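Flesberg table top, is this real wood?

surnlow_4
Seller says solid birch, wants 18 and swears it came out of a house clearance. I don't buy it. Grain looks too wavy to me. Top attached. 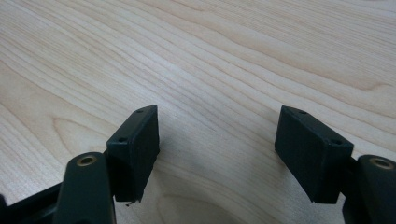
Flesberg top, toward the middle

gyorifan
Could be birch, could be maple. Grain like that proves nothing either way. Look at the edge - if the lines don't carry over the side, it's veneer or a print.

arkon_bench
Disagree, that oval cathedral bit tells you something. I'd call it real wood on top at least. Solid is another question.

surnlow_4
Printed tops have cathedrals too. I've been burned before.

gyorifan
Then find the same oval twice. Prints repeat.

arkon_bench
Or put a drop of water underneath and quit guessing. For 18 I'd take it home and argue later.

surnlow_4
Water tells me what, exactly? I'll check the edge tonight.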